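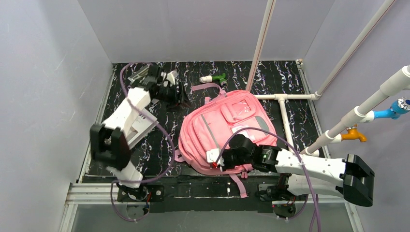 FOR IMMEDIATE RELEASE
5/13/21

Mumum Opens Its Backpack Packing Program to Every Elementary School in Elstead

Nassar Street, Elstead

Hi everybody, Khalil Hamdan here. I run Mumum, the little school bag shop on Nassar Street with the squeaky door, and I've been told a press release should have the news in the first paragraph, so I'd better get to it. Starting this summer, our Ready Bag program is open to every elementary school in Elstead. Any family with a child going into kindergarten through fifth grade can sign up for a free backpack, packed and ready for the first day. We've been working toward this since February and I am so happy to finally be typing it!

If you've never heard of Ready Bag, it's pretty simple. A family fills in a short form through the school office. We pack a backpack with the school's own supply list for that grade, and we tuck in a booklet that shows the family what's in there and how to repack it. The family picks it up from the shop or from the school, whichever is easier. There's no income question on the form and there won't be one.

Last year we did this with three schools and packed 441 bags. This year we have pledges to cover 1,077, and a good chunk of that is thanks to Vandell, the stationery wholesaler out by the rail yard. They've agreed to sell us paper goods, pencils and glue at what they pay for them, and they're giving us a corner of their warehouse through the end of August. I asked for a shelf and got a corner with its own loading door. I nearly hugged the man.

Why a packed bag and not a box of supplies?

I get this question a lot, mostly from other people who do supply drives (hello to all of you, I know how hard you work). We started with boxes. The boxes were fine. But I have stood at the school gate enough mornings to know what a six-year-old's bag looks like by the second week, with the library book bent in half under a lunch container and the one paper that needed signing turned into a sort of accordion at the bottom. A first grader who gets a bag that's been packed with some sense to it has a picture in their head of where things go. Some of them keep it up! Some of them don't, and that's all right too, I've seen my own desk.

So we pack the same way each time. Folders and anything flat go against the back of the bag, where the child's own back keeps them straight. Heavier things next, low down and close in. Pencil case and the softer stuff toward the front. The front pocket is for small things a child has to find in a hurry, like tissues or a bus pass. Nothing breakable goes in the bottom. We leave room for a sweater, which will come home inside out in any case.

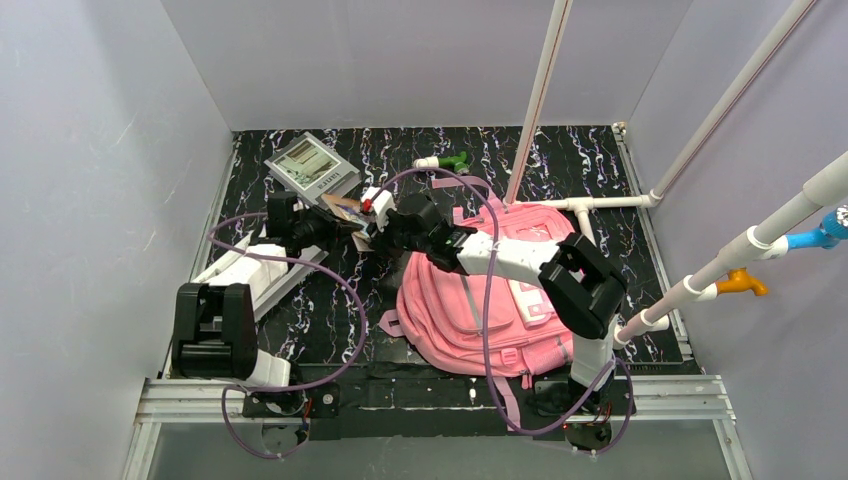

The booklet is brand new this year and it's the part I'm proudest of. Last year we stuck a photocopied sheet in with the folders, and plenty of parents told me they found it in November. I want families to sit down on the floor with their kid, spread out and do a practice pack together before school starts, so I always lay a bag flat when I'm explaining the thing to somebody, same as the pink backpack on the black floor with the white and purple marbling, with a booklet out there too where you can get at it. You don't need a special table. Get the bag flat, get the straps out of the way and start with whatever is biggest. The booklet has a page for each part of the bag, a page for the weekly clear-out, and a blank page at the end where your child can draw their own bag and argue with my system. I have already had one mailed back to me with corrections, and we're using two of them in the second printing.

Which brings me to the bags. We're a bag shop, so people assume we're using Ready Bag to clear out old stock, and I'd like to put that one to bed. We order these fresh. Every child gets to choose a color on the form, and if the color runs out we call the family before we swap it. Pink went first last year, with kids of every sort asking for it, so we've ordered a lot more. I look for a zippered front pocket, a carry handle at the top that an adult can grab in a parking lot, and something reflective for dark mornings. If a zipper sticks in the shop it doesn't go out the door. I try every single one myself, and my thumbs can tell you so.

A few practical notes for families

Forms are going to school offices next week and they're available at our counter too. You can fill one in on the spot and I'll lend you a pen. Please put down the grade your child is going INTO, and not the one they're finishing now. We had 13 mix-ups over that last year, and a few very small children ended up with protractors.

If you already have a backpack your child loves, tell us so on the form. We'll pack the supplies into a plain tote and you can use the booklet to move it all over at home. A bag that still works is a good bag and I'm not going to talk you out of it.

If your old bag is dirty, most of them come up fine with a soft brush, dish soap and lukewarm water. Empty the pockets first. Turn them out, shake them over the sink, check the corners for raisins. Hang it upside down with the zippers open and give it a full day. Please keep it out of the dryer, the coating on the inside doesn't like the heat and you'll be picking flakes off the math homework until spring.

If a strap or zipper has gone on a bag you got from us, in any year, bring it in. Repairs on Ready Bags are free. We fixed 347 bags of all kinds at the shop counter last year, so there's a fair chance we've seen whatever yours is doing.

How you can help

We have the supplies mostly covered, which leaves hands. Packing runs through the first half of August in the Vandell corner, mornings only, before the heat gets going. You'll be on your feet. There's coffee, and there's a radio that gets one station. Kids are welcome if they come with an adult, and to be frank the eight-year-olds are faster than we are. We teach the pack order in ten minutes, then you do a few with somebody watching, and after that you're on your own with a stack of bags and a list.

We're also after plain pencil cases in decent shape, washed, with working zippers. Drop them in the bin inside the shop door. No markers please! We have so many markers.

Businesses that want to sponsor a classroom can write to me at the shop or just stop in. I don't have a fancy packet to hand you. I'll show you a packed bag and tell you what it costs us to fill, down to the erasers, and you can decide from there.

About Mumum

Mumum sells and repairs school bags, lunch bags and rain covers from its shop on Nassar Street in Elstead. The name comes from what my daughter called her first backpack, which she wore to bed. We're open every morning and most afternoons, with later hours in August.

Reporters and school staff are welcome to visit during packing. Wear shoes you can stand in, and ask for Khalil Hamdan at the counter. If I'm in the back with a zipper, holler.

###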